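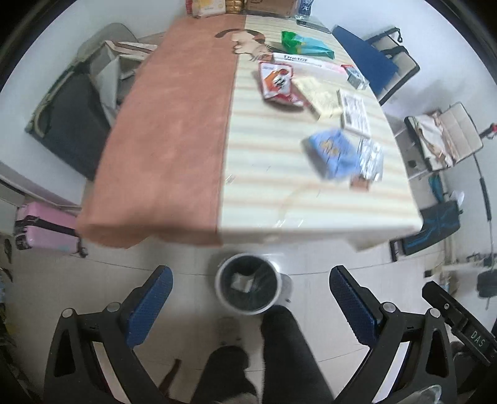
*Small packets on a dining-type table, with a pair of hand-held grippers in the foreground.*

**Hand-held gripper demonstration** is a way of showing a robot a task without using the robot. A person holds one or two grippers, does the job by hand, and a camera on the tool records each attempt. The recordings are later used to train a control program. It belongs to the wider field of learning from demonstration, along with remote control (teleoperation) and hand guiding, in which a person pushes the robot's arm through the motions.

## Method

The operator opens and closes the fingers directly and feels some of the resistance of the object. Soft pads are often fitted to the fingertips to improve grip on foil, film and thin card. The position of the tool is worked out from the video or from a separate tracker. One recording of one attempt is called an episode.

Common tasks include sorting, clearing a table, folding cloth and putting trash in a bin. Homes are often used as recording sites, and furniture and personal items are usually left where they are. Small flat packages are a frequent subject. They slide, crease and reflect light, and a program trained only on rigid blocks tends to handle them badly.

## Comparison with remote control

In remote control the operator moves a real arm through a joystick, a headset or a smaller copy of the arm. Every recorded motion is one the robot has made. With hand-held tools the operator can reach in ways the robot cannot, and such episodes have to be filtered out. Hand-held recording is faster and needs no robot on site.

## Idurbridge trials

The Idurbridge trials, run by Tae-yang Jin and Hernán Cáceres, compared the two approaches on a packet-sorting task. Operators recorded 476 episodes with hand-held grippers and 300 by remote control. After filtering, 42 of the hand-held episodes were dropped, most of them for wrist angles outside the range of the arm. A second round in June used homes in Plostitz.

## See also

- Teleoperation
- Imitation learning
- Parallel gripper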